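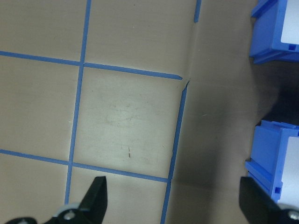
I drove out to the Norkeretti open day mostly because of a chore I dislike. I run the parts counter at Zevix, where we sell and repair electrical controls for small workshops, and at the end of every day somebody has to put the returned pieces back where they belong. Push buttons, pilot lights, contact blocks, selector switches. They come back in a heap and they have to go into bins. It takes one person most of an hour, and whoever does it is tired by then and makes mistakes. The next morning a customer gets a green lens when he asked for a yellow one.

So when the invitation came around with the words "can a robot do your sorting yet?" on the front, I signed up. The drive was 35 miles. Parking was behind the building, past the loading dock, and the sign for it was on the wrong side of the road.

There were 19 of us on the morning tour. Most people were from shops like mine. Two were from a laundry business in Eswood and wanted to hear about towels, and one man had come because his wife wanted a machine that would empty the dishwasher. We got coffee and a name sticker, and then Rania Hattar, who manages the workshop, took us through. She said at the start that she would tell us what the machines were bad at as well as what they were good at, and she kept to that.

The first stop was a packing line that has been running since August. It closes cartons and stacks them, and it does 3,000 cartons in a shift. Every carton is the same size and comes down the belt the same way around. Hattar said that kind of work was settled years ago and that we shouldn't judge the rest of the day by it. A few people wanted to stay there anyway and had to be called along.

The second stop was the one I came for. It is a table covered in brown paper, marked off in squares with blue tape, with blue plastic bins standing on it. The bins are the ordinary open-front kind that we have on our own shelves. The job is to take small parts from one and put them in another. Karim Majali, the engineer at that station, said the tape makes it easier for the staff to put a bin back in the same place between runs and to talk about where something went wrong. Before that they used pencil marks, which wore off.

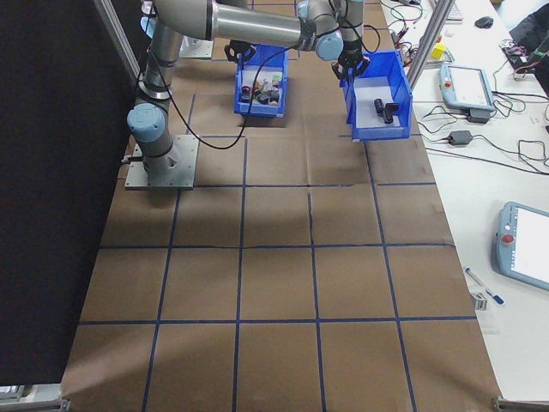 Majali said that people always ask about speed and that he would like them to ask about the mess. A single part lying by itself on a flat surface is a fair task for a gripper with two fingers. A pile is harder. The parts lean on each other, one covers the next, and when you pull at one the others shift. My own hands sort that out without my thinking about it. A machine has to be told or has to learn it, and it has to notice when it has picked up two things, or none.

I asked about round parts. He said cylinders are a nuisance because they roll, and a part standing on its end needs a different approach from the same part lying on its side. Shiny rings bother the cameras. Clear plastic bothers them more.

Somebody asked what happens when a part gets dropped outside the bin. He said that at this stage a person picks it up. I thought that was a straight answer. It also matters a lot for a shop like ours, where the whole idea would be to lock the door and let the thing work until morning.

The laundry people had their turn at the next table. They were told that folding a flat towel can be done, slowly, and that pulling one towel out of a full hamper and finding its corners is still a research subject. The older of the two wrote that down and underlined it. The dishwasher man was told to wait some years. He took it well and said he would pass it on.

Lunch was sandwiches in the front office. I sat with Ziad Rawashdeh, who repairs control panels for a living, and we talked about what we would really want from a machine like this. He doesn't care how fast it is. If it ran all night at a quarter of the speed of a person he would be happy, as long as he could trust the bins in the morning. I said I would want it to leave alone anything it wasn't sure of, and put it in a separate bin for a person to look at. When we put this to Majali after lunch he said it was the most common request they get, and that knowing when to give up is one of the things they are working on.

We went back to the sorting table for the last half hour, and people were allowed to stand closer and ask what they liked. 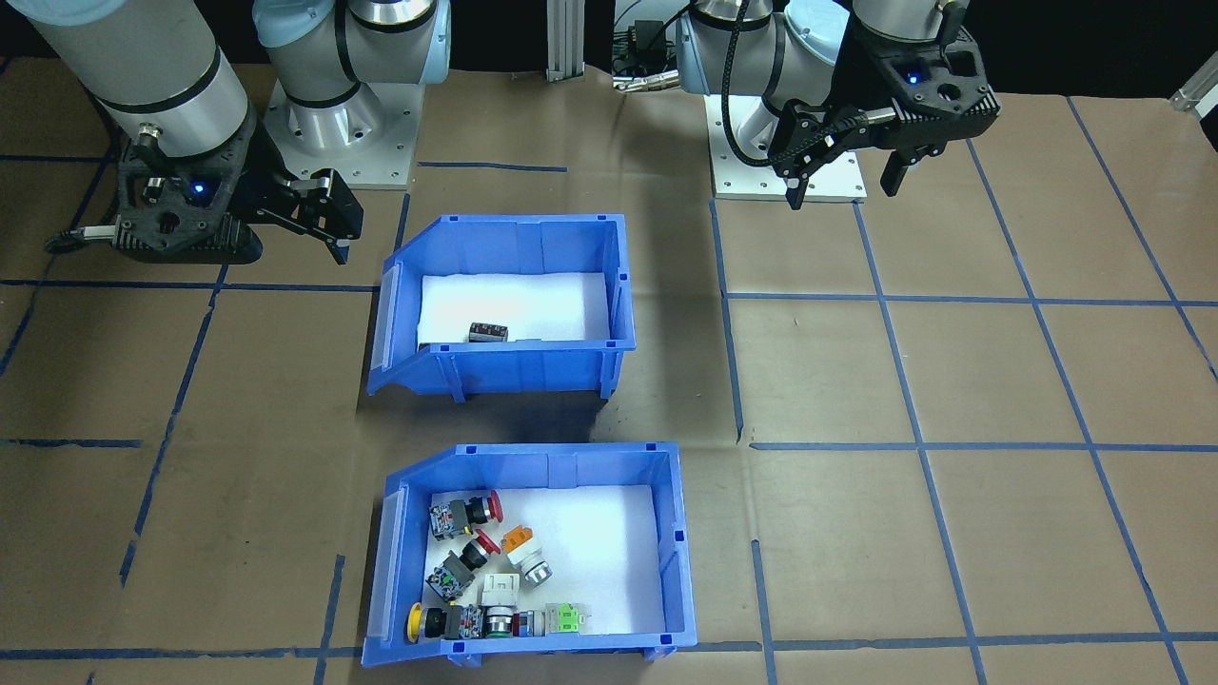 By Elias Sleiman
17 December 2020

Emergency stop buttons, pilot lights, a selector switch, contact blocks: this is the stuff I handle every day, so I could follow the questions better than I expected. A mushroom-head button with its contact block on the back is heavy at one end and wide at the other. You can grip it by the cap or by the block. If you grip it by the cap it may swing. A person changes his grip halfway without noticing. With two fingers that only open and close, the machine has to choose right the first time or put the part down and try again.

The foam in the bottom of the bins got a question too. We use bare plastic at the shop. Hattar said a soft lining keeps small parts from sliding away when a finger touches them, and she suggested we try it even if we never buy a robot. I have ordered a sheet.

I also asked the price. I was told that the arms are the smaller part of it, and that most of the money goes into the hours of setting up and teaching for each kind of part. We have 3,000 part numbers at Zevix. I did the sum in my head and stopped.

My answer to the question on the invitation is no for our counter, for now. For a shop with twenty kinds of part, all sturdy and none of them clear plastic, I would say it is worth a phone call. Rima Tannous at the front desk keeps the list for the next open day, and they ask you to bring a box of your own parts if you want them discussed. I plan to bring the returns bin as it stands at closing time.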